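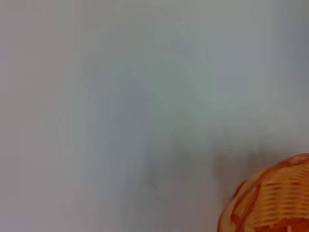
Basket swap opens at Sastumside hall

Posted 24 January 2024

If you have a cupboard full of baskets you never use, Sastumside would love to hear from you! The Cembridge basket swap has found a home at the community hall on Clullden Road, and more than half the shelves were full before the doors had even opened.

The idea is as simple as they come. Bring a clean basket of any size or shape, put it on a table and take another one home. Fruit baskets, bread baskets, sewing baskets, big ones for logs — all are welcome, and plastic counts just as much as willow.

Cyrill Eberhard started the swap in December with 100 baskets from the old Henriques shop, which closed last summer. There are now over 300 on the list, and the colours are a joy.

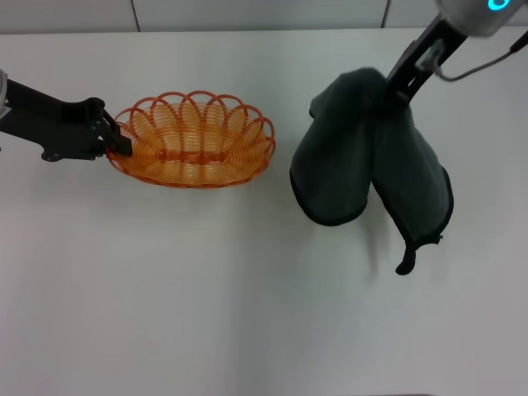
Woven plastic has been the surprise favourite so far, above all in orange. It wipes clean with a damp cloth, weighs next to nothing and looks lovely with a few lemons in it. "People come in for something sensible and go home with the brightest one on the table," says Chun-hung Man, who looks after the list.

Swappers with nothing to bring can still take a basket for a small donation. The money goes towards new hall curtains, and the fund stands at £2,467 already — well past the £2,000 first hoped for.

Please leave baskets at the side door, with any liners taken out and washed.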